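Reading time: 4 minutes

We use cookies to remember your settings and to count visits. By continuing to read you accept our cookie policy.

Travano Small Sorting Tray, Red – Review

14 December 2025

I bought the Travano tray in April to stop small parts from wandering across my work table. It was sold as a sorting tray for crafts, board games and classroom counters. I paid for it myself, and I have used it most days for beads, screws, dice and the colored cubes I use for counting games.

What you get

The tray arrives in a plain cardboard sleeve with no instructions. It is a single piece of red plastic, shallow, with rounded corners and a raised rim all the way around. There are no dividers and no lid. Halliday sells a similar one with a lid for a bit more, but I already had that one and kept losing the lid, so I did not miss it.

The weight is low. Empty, it will slide on a bare tabletop if you bump it with a sleeve. On a cloth it stays put much better, and I now keep a cream cloth on the table whenever I use it. The cloth also quiets things down when you tip out a handful of dice.

Using it with small pieces

The rim is the best part of the design. It is high enough to stop a rolling bead and low enough that you can reach in from the side without bending your wrist. Cubes are easy to pick up because there is space on all sides of them. Flat things such as washers are harder. You have to push them against the rim and tilt them up with a fingernail.

Red was the only color in stock when I ordered. It makes a good background for blue pieces and a poor one for red pieces, which are hard to pick out at a glance under a dim lamp. If you sort mixed colors, get the gray one if you can find it. Against the pale cloth there is no such trouble, and a red cube in front of the tray shows up as clearly as a blue one at its left side.

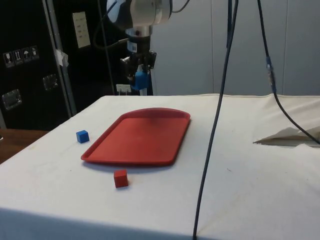
Cleaning and wear

Warm water and dish soap take care of most of it. Pencil marks come off with a damp sponge. Glue is another matter – I let a drop of white glue dry in mine and had to soak the tray overnight before it would lift. The maker says it is safe on the top rack of a dishwasher, but I have only washed it by hand.

The corners have held up. I have dropped it off the table at least twice onto a hard floor and it did not crack. The inside has picked up fine scratches from the screws, and you can feel them more than you can see them.

Compared with the Stultar

I also own the Stultar tray, which comes in a pack of 4. Those are smaller and stack neatly, and for sorting by color they make more sense. The plastic is thinner, though, and two of mine have bent enough to rock on a flat surface. For one person working on one job at a time, I reach for the Travano.

Verdict

Good size, good rim, easy to wash. It slides on bare tables and the red is not ideal for every job. I give it 7 out of 10 and would buy a second one in gray.

Sign up for our newsletter to get new reviews by email. Unsubscribe at any time.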